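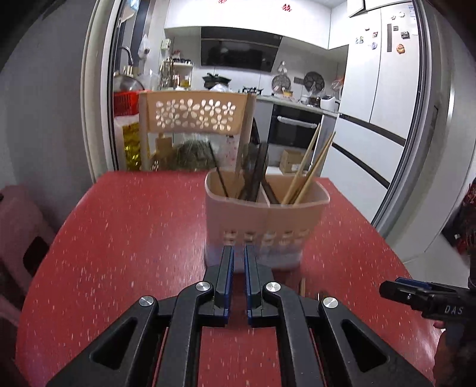 Utensil caddy on the red table

Speaker notes – Gutters and drainage for homeowners
Evening talk, Lesach branch, 6:30 start

Slide 1. Welcome. Say who we are: Reinholz Gutter and Drainage, work mostly in Lesach and Plestevow. Restrooms down the hall. Questions at the end, but stop me if a word makes no sense.

Slide 2. What a gutter has to do. An inch of rain on a 1,000 square foot roof is over 600 gallons. All of it lands next to the foundation if the gutter is full of leaves. Pause here.

Slide 3. The Plestevow house. 161 feet of gutter, two downspouts, both on the back. Water ran over the front edge every hard rain. Owner had paid for basement sealing twice. We added two downspouts at the front and reset the slope. Leave the before and after up for a minute.

Slide 4. Sizes. Five-inch gutter is fine for most houses here. Go to 6 inch if the roof is steep or if two slopes drain into one valley. Pass the two cut sections around, start with the left side of the room.

Slide 5. Slope. A quarter inch of drop for every 10 feet. Anything over 40 feet should drain both ways from the middle. Don't get into laser levels unless asked.

Slide 6. Hangers. Old spikes work loose. Use hidden hangers with screws, every two feet, closer where snow slides off. Check the fascia first – a screw in rotten wood holds nothing.

Slide 7. Downspouts. Get the water 48 inches from the wall at the very least, farther on flat lots. Splash blocks sink and tip back toward the house. Show the Dolletti job, where the block had turned completely around.

Slide 8. Guards. Someone always asks. Mesh keeps out maple leaves but pine needles still sit on top. You will still be up there once a year, or paying someone.

Slide 9. Cost. Full replacement on an average house around here runs roughly $3,000 with us. Repairs are a lot less. Get the price in writing, with the gauge of the aluminum and the number of downspouts.

Slide 10. Ladder safety. Keep it short. Stand-off bar, level ground, never lean it on the gutter.

Questions. Collect both gutter samples before people leave. Estimate forms are by the door.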